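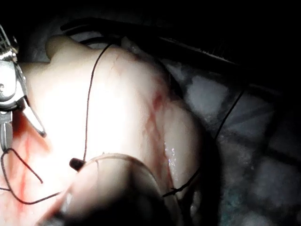

The Patience of Thread
At the Hitari Center for Surgical Education, the oldest skill in the operating room is receiving new attention

By Yesenia Yupanqui
Mar 10, 2019

The first lesson in the suturing course at the Hitari Center for Surgical Education involves no needle. Trainees are given a length of black thread and asked to handle it for an hour: to draw it out, let it fall, pick it up by the end and by the middle, and lay it in a curve without allowing it to twist. Dr. Wilma Halliday, who directs the course, has taught the lesson in this form since the Center opened its doors.

"Thread has memory," Dr. Halliday said. "It wants to return to the shape it had in the packet. A resident who has never noticed this will spend the whole case fighting it and will blame the needle."

The course enrolls 37 surgical residents this year, drawn from the general, gynecologic and urologic programs. It was revised last August after a review of the Center's teaching found that residents were arriving in the operating room well prepared in anatomy and less well prepared in the handling of soft tissue. The revised schedule gives more time to closure and requires each resident to be observed by the same instructor from beginning to end.

Closing a wound in soft tissue is a matter of small decisions. The needle must enter at a right angle and follow its own curve out again. The bite must be deep enough to hold and the same depth on both sides of the incision, so that the edges meet evenly. Blood on the surface makes dark thread harder to follow, and a loop that has slipped behind another can be pulled tight before it is seen. Residents are taught to stop and find both ends of the thread before every knot.

Dr. Iulian Ciobanu, who teaches the second part of the course, gives particular weight to tension. A stitch that is too loose leaves a gap. A stitch that is too tight blanches the tissue and may cut through it, and the damage is sometimes not apparent until later. Dr. Ciobanu asks residents to watch the color of the surface beside the stitch as they draw the knot down.

"The edges should touch," he said. "They should not be crushed together. I repeat that sentence so often that the residents say it to one another in the corridor."

His own training took place under a surgeon who permitted no conversation during closure. Dr. Ciobanu has kept a milder version of the rule. Residents may speak, but they must put the thread down first.
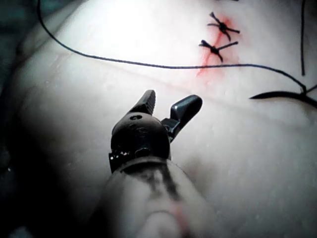 Knots occupy the middle weeks. Interrupted sutures, in which each stitch is tied and cut separately, are taught before any continuous technique. They take longer to place, but if one fails, its neighbors continue to hold. Each knot must lie flat and square, and the tails must be trimmed to a length suited to the material. Tails cut too short allow the knot to work loose. Tails left too long can irritate the tissue around them.

Dr. Bontu Teshome, a third-year resident in gynecologic surgery, completed the course in its revised form and now assists with the introductory sessions. She kept a notebook throughout and recorded 2,433 practice knots, with a mark beside each one that had to be cut out and tied again.

"The marks are mostly in the early pages, and then there is a cluster in the middle that I cannot explain," Dr. Teshome said. "I had changed thread that week. I may simply have been tired."

The notebook has since been copied, at the residents' request, and a blank version is issued with the course materials.

Instruments receive a session of their own. Residents learn to grasp the needle without flattening its curve and to keep toothed or serrated jaws away from the working length of the thread, where they can fray it. Tissue is to be held lightly and as seldom as possible. Darius Surdu, who manages the Center's instruments, conducts part of this session and brings with him a tray of damaged needles collected over several years. Most were bent by being gripped too near the tip.

The Plirna Fund for Clinical Teaching has supported the course with a five-year grant, which covers materials and protected teaching time for instructors. Enrollment for the next course year will include residents from Ilar Regional Hospital, who will attend the thread and knot sessions at the Center and complete their observed closures at their home institution. Dr. Halliday will continue to teach the first hour herself.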